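Szabolcs Bakos had been talking for a good ten minutes before I got my first doubt in, and by then he had already raised it himself. "You're going to ask why it needs fingers," he said. "Go on. I ask it most mornings."

He runs the hand trials at Gromham, where the job is bed-making and the question is which hardware deserves to go on doing it. On one side is a five-fingered hand from Koddale. On the other is the Maurya gripper, a plain two-jaw affair that costs a good deal less and looks like something for picking up litter. Both have been bolted to the same arms and set the same task: find the edge of a duvet, take hold of it, pull it up straight, let go.

I have sat through enough of these comparisons to be wary. They tend to be run by people who have already chosen, on a task picked to suit the choice. Bakos says he chose duvets because they suit nothing. A duvet has no handle and no fixed shape, and from close up one part of it is much like another.

"White on white on white," he said. "The hand is over the cloth, the light is on, and you ask the software where the edge is. It gives you an answer with great confidence. Then you look, and it's picked a crease."
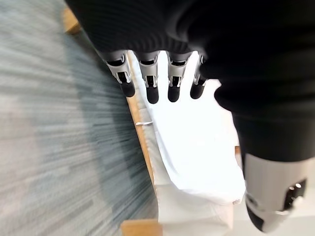 The crease problem takes up more of his time than the fingers do. A crease and a hem can throw much the same thin grey shadow, and a system that can't tell them apart will pinch the middle of the bed and haul. He showed me the log. Over nine weeks they made 78 attempts at the edge with the Koddale hand, and 18 went from start to finish without a person stepping in.

I said that sounded poor. He said it was poor, and that he had seen worse numbers presented with music behind them.

What about the gripper? Here he got careful. The Maurya was quicker to close and easier to control, he said, and when it had the edge it kept it. It was also more likely to take a fistful of sheet along with the duvet, because two stiff jaws shut on whatever lies between them. He wouldn't give me a figure for that. The way of scoring it had changed halfway through, and he thought the two halves shouldn't be added together. I believed him, though I noticed that the only clean number I came away with belonged to the dearer product.

So I pushed on the cost. Each finger is another thing to wear out and another joint to set up before work can start. If what the hand does most of the time is press four fingers against a thumb, then it is a two-jaw gripper with a large bill attached. Bakos didn't argue. He said the fingers earn their keep in one place, when the cloth starts to slip and one fingertip loses it before the others do. "You get a bit of warning. With the jaws you've got it or you haven't."

And how often did that warning save the grab? "Sometimes," he said, and then, after a pause, "Less than I'd like you to print."

We moved on to cameras, which is where I expected to be sold something. The rig has a view from the head and a view from each wrist, with an Ater controller deciding which to trust from one moment to the next. The brochure idea is that the head finds the bed and the wrist finds the edge. In his telling, the head camera does far more of the useful work. It sees the hang of the duvet over the side, and once you know where that is you know most of what you need.

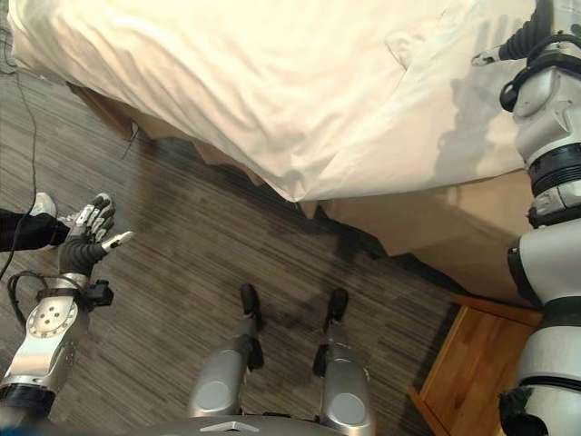

Tsz-kin Tsao does not accept this at all, and told me so by phone the next day. The head view was fine right up to the moment the arms came forward, Tsao said, and after that the robot was mostly looking at its own elbows. Turning the wrist cameras off had been tried, for nine runs, and the hands had closed on thin air often enough that the test was stopped early. Any account of the trials that made the wrist view sound like a luxury was, in Tsao's words, "Szabolcs being tired of cleaning up blurred footage".

When I put this to Bakos he laughed and said it was a fair summary of his character. He stood by the claim, with a limit on it: the wrist view matters at the end of the reach, and it is very nearly useless while the arm is moving. His complaint is with the Ater controller, which in his opinion hands over to the wrist too soon, when all it has to offer is smears.

I asked whether that could be fixed by changing a setting. He said everybody's problem could be fixed by changing a setting, and that he had changed this one more times than he could defend. Set it late and the hand arrives blind. Set it early and the robot dithers over the bed.

There is also the matter of everything else in a bedroom. The demonstrations I've been shown elsewhere put a bed in the middle of a bare floor with space all round it. A real one has furniture hard up against it, and a hand that swings wide to get a better angle on the corner will sooner or later swing into the bedside table.
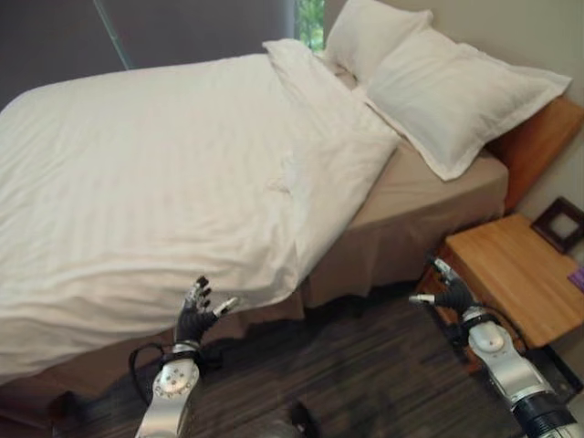
*Left hand by the duvet, right hand by the bedside table.*

"The gripper is narrower," Bakos said. "In a tight spot that counts for a lot, and I don't think we've given it enough credit." He'd like to run the corner nearest the table again with both, same bed, same light, and somebody other than him keeping score. I said I'd have liked that to be how it was done the first time. So would he, he said, but the Maurya units had come late and the Koddale ones were already on the arms.

My worry is that this is how such choices get made. The hand that turns up first gets the software written for it, and the one that turns up second gets measured against software written for its rival.

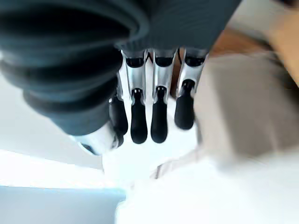 Which of the two would he put his own money on for making beds?

The gripper, with softer jaws, and a better way of spotting the hem.

He wanted it understood that this wasn't a finding. The rerun is down for September, and Tsao will do the scoring. I asked both of them to send me the full log afterwards, failed runs included. Tsao agreed straight away. Bakos said he'd have to check what Koddale had been promised.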